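Bình Diệp Would Like You to Button Your Shirt First

I got to Bình Diệp's place ten minutes early and he handed me a shirt before he handed me a coffee, which I guess I had coming. I'd asked him to talk to me about folding. He used to run the back room at Praster, the secondhand store, and he figures he put more than 3,000 flannels on the shelf in the years he was there (he kept a tally on the wall in pencil, and they painted over it when the store moved!).

"Everybody wants to start with the sleeves," he said. "I don't get it. You haven't even found the front yet."

So that's lesson one. Find the front, find the placket, do up the top button and one in the middle. He does this by feel while he's talking to you and it is maddening to watch. I asked if it mattered for something you're going to wear tomorrow anyway. He shrugged. "Tomorrow, no. If it's sitting till November, yeah, it matters."

We got onto buffalo check pretty fast. I always assumed plaid would be the hard one, with so much going on, but Bình loves it. The squares are a ruler, he says. If the black row on the left lines up with the black row on the right, your fold is straight, and if the squares go slanty you pull until they don't.
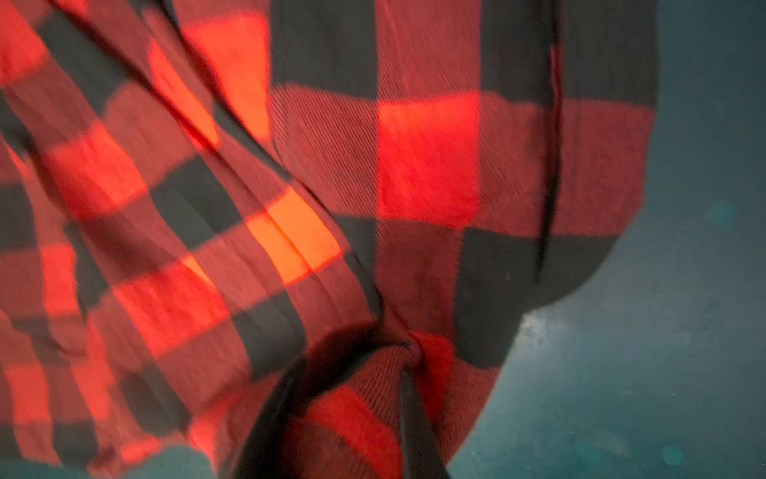
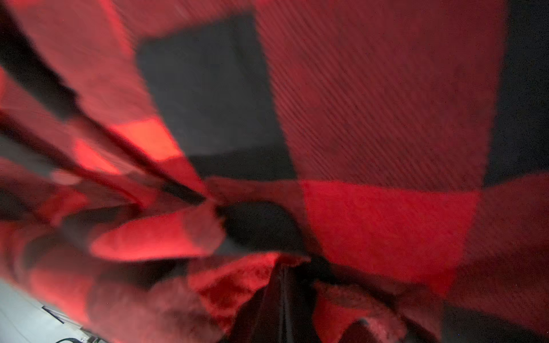 Red and black check, with plenty of slanty squares to pull straight.

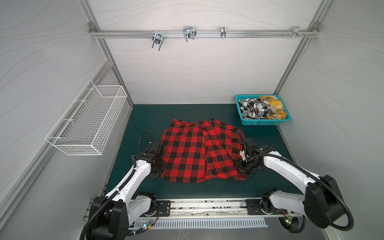
"Flannel grabs itself," Bình told me. "Cotton dress shirts slide around, you're chasing them. Flannel stays where you put it, even if you put it somewhere stupid." His fix is to pick the shirt up by both shoulders and give it one good shake before you try to flatten anything with your hands. I'd been patting mine like a dog for five minutes at that point. One shake and most of the mess was gone, so okay, fine.

Then face down, sides in, sleeves back along the sides, bottom up in two moves. He leaves the collar alone. Pressing a collar flat is a thing he has opinions about, and I've cut most of them for space.

I asked about baskets, mostly for selfish reasons, as mine is always heaped. He's not strict about it. Checks and plaids can go in together all rumpled as far as he's concerned, as long as you take them out one at a time. "Don't dump it on the table. You dump it, now you've got a pile, and you hate the pile, and you go watch TV."

Does he fold his own stuff this way? Long pause. "My flannels, yes. My T-shirts are in a drawer and the drawer closes."

He's teaching the shirt class at Sembiring again on Saturday, March 14, 2026, and you're supposed to bring two shirts with buttons and one you don't like. I forgot to ask what the third one is for. I'm bringing the green one.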